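Home | Classes | Supply Room | Minutes | Contact
Reading time: 2 min

Kisura Calligraphy Studio
Minutes of the supply and room meeting, September 13, 2021
Chair: Selorm Ametepe

1. Previous minutes
Approved with one correction. The ink order under item 4 should read 17 bottles.

2. Paper stock
Practice sheets on hand: 156. The chair noted that the Acharya sheets take ink evenly but curl when stored upright. Sheets will be stored flat in the lower cabinet from now on. The reorder point stays where it is until the December review.

3. Brush storage
The meeting reviewed how brushes are kept between classes. Brushes left standing tip down in water jars have lost their shape, and two were discarded over the summer. It was agreed that all brushes are to be rinsed, pressed to a point with the fingers and hung by the cord, tip down. A brush without a cord is to be set aside for a new one.

The dark wooden rack with the dragon-head ends stays in service. It has six pegs on the front of the bar. Large brushes should not hang on neighboring pegs, as the tips touch and dry bent.
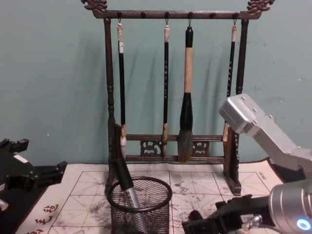

Item 3: brush rack on a practice sheet, four brushes hung, second and fifth pegs free. Mesh pen holder in front.

The position of the pen holder was discussed. One view was that it should stand to the side, clear of the rack feet. The other was that the table has little width to spare during the evening class. No change for the present; to be looked at again with the table layout.

Cleaning of the carved panels was raised. Dust collects in the cutouts. A dry soft brush is to be used, with no oil or polish near the bristles.

4. Second rack
A quote was received from Verkar for a plain rack with 9 pegs, reference 3473. The turned posts and carved panels are extra and were not thought necessary. Zastham has been asked for a price on the same size. Decision held until both are in.

5. Labels
Stickers go high on the handle, just under the cap. Stickers placed near the ferrule come off in rinsing.

6. Actions
S. Ametepe: storage notice for the sink; follow up with Zastham; replacement cord.

Meeting closed at 6:40 p.m. Next meeting in December.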